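Home | Restaurants | Newsroom | Careers | Contact

Saturday, April 18, 2020
By Halina Kubiak, Serner Newsroom

Serner asks its guests to clear their own trays, and gives them a better way to do it

Serner, the family of quick-service restaurants that so many of our neighbors have made part of their week, is pleased to share the details of Torklow, a new table-clearing program for its dining rooms. Torklow has been a long time in the making, and it grew out of something simple that our crews have been telling us for years: people are perfectly happy to tidy up after a meal if you make it easy for them, and they get discouraged very quickly if you don't.

Anybody who has eaten lunch out with children, or with a few coworkers on a short break, will know how it goes. You sit down with one tray and the best of intentions, and by the end there are cups, wrappers, sauce packets, a receipt, and the bag that somebody meant to take back to the office. Then comes the walk to the bins with the tray held out in front of you, one hand hunting for the right opening, while the person behind you waits with a tray of their own. We have all been that person, and we have all been the one waiting, too.

With Torklow, every Serner dining room will have a clearing station built at waist height, with a wide ledge where a tray can be set down before anything is sorted. Liquids go in first, then paper, then everything else, and there is a separate shelf for glasses and mugs so they can go straight back to the dish area. The trays stack at the end of the ledge and the paper placemats go into a slot of their own. The stations were drawn up with our longtime furniture partner, Michalski, who patiently rebuilt the ledge four times until a full tray would sit on it without sliding.

The first station was tried out in February at our Delteo Street restaurant, which has 183 seats and one of the busiest lunch hours in the company. During the trial our team kept a simple tally at the bins. Over the course of 30 lunch services, guests brought back 860 trays, and 671 of those were fully sorted by the guests themselves, with the drinks poured out and the paper in its place. We were delighted with that, and a little surprised, and we would like to say a very warm thank-you to the people of the neighborhood who took part without so much as a prize drawing to encourage them.

Much of the thinking behind the program had to do with the table itself, and with how many different kinds of things can gather on it over one meal. A paper cup and a glass want to go to different places, and so do a used tissue and a napkin pack that might still be good for the next person - or for the ride home. Our crews went through all of it item by item, and it is thanks to their good sense that the labels on the station use plain words that anyone can follow in passing.

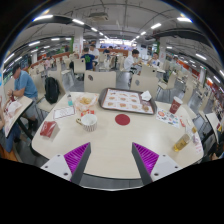
Fadi Geagea wrote to us after one of those lunches that he had always left his tray behind because he was never sure whether the placemat was meant to be kept with it or thrown away, and that he felt a bit silly asking at the counter. He added that the mugs were what finally won him over, as he had never liked the thought of one being dropped in with the trash by mistake, and he wondered whether we might put a second mug shelf a little lower down for his kids, who like to help.

We are glad to say that the lower shelf is now part of the plan. It will be fitted to every new station, and it will be added at Delteo Street when the first unit comes back from Michalski for its finishing touches. We have also listened to those guests who asked for somewhere to put leftovers they would like to take with them, and so each station will carry a small supply of paper bags at the near end, free for anyone to use.

"I've wiped a lot of tables in my life, and I can tell you that a guest who brings the tray back has usually tidied the table, too, without even thinking about it," said Mirjana Vasić, director of dining rooms at Serner. "What we wanted was to meet that kindness halfway. We're still going to come around with a cloth and a smile, and if your hands are full or you're having a hard day, please leave everything right where it is and we'll take care of it gladly."

Hashini Herath, who manages the Delteo Street restaurant, said the change has been felt most by the crew members on the floor, who now spend more of the lunch hour wiping down tables and refilling the napkin holders. "They have time to talk to people again," she said. "One of our regulars told me she's been here twice a week for years and had never learned anybody's name until this winter."

Torklow will be introduced restaurant by restaurant as our dining rooms are made ready for it. The schedule for each location will be posted at the counter and in the Restaurants section of this website, and there will be a short card on the tables to explain where things go - the crew can read it out for anybody who would prefer that. Nothing about the menu, the prices, or the way orders are taken will change.

Guests with ideas about the stations are invited to leave a note with any shift manager, and every note will be read. Members of the press who would like to see a station in use or speak with the team at Michalski may contact Wojciech Makowska in the Serner press office, who will be happy to arrange a visit.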